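Community Health Data Assistants, flu vaccination season

Idano is hiring 4 data assistants to track flu vaccine doses given at clinics, pharmacies and schools in the Flurnel district. The posts start in October 2018 and run to the end of December.

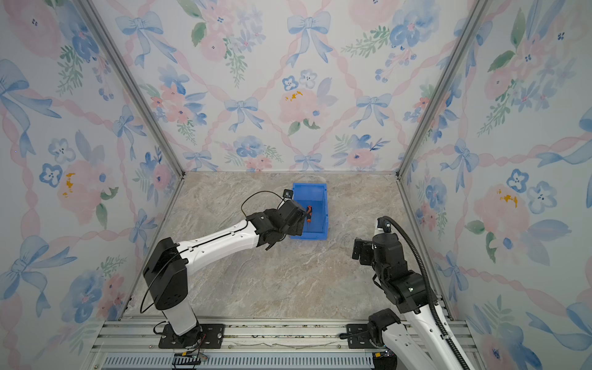

You will call each site, take down the number of doses given by age group, and enter the figures in our tracking sheet. Last season the district reported from 320 sites. Late reports are common, so expect a lot of repeat calls.

The work is 25 hours a week, mornings only. A high school diploma is required. Spanish is useful — please say in your application how well you speak it.

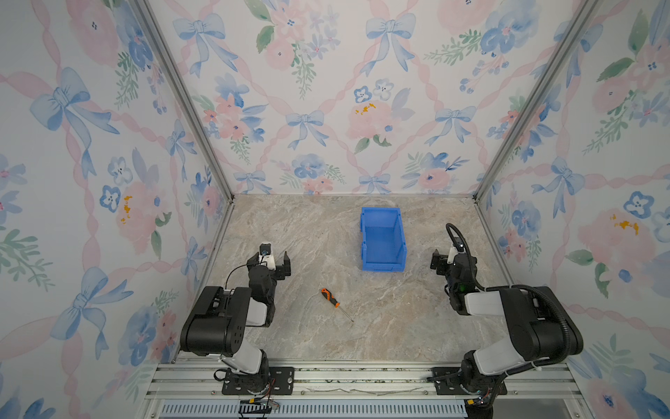

Training takes place over two days at our Bustine office and is paid at the normal rate. Assistants must have had their own flu shot before the first site visit.

Apply by email with a resume and one reference, quoting job number 1429.

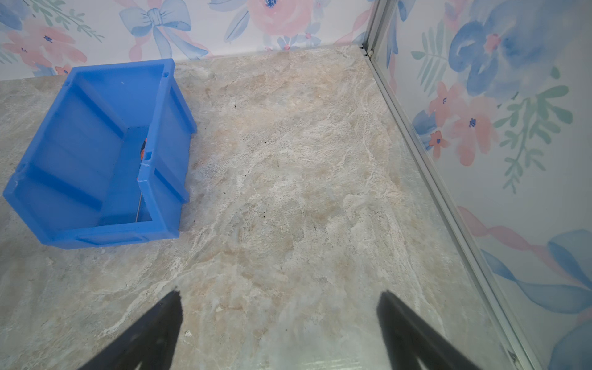
Nikolaidis asks whether people who worked last season have to send a reference again. They don't, but we do need a new resume.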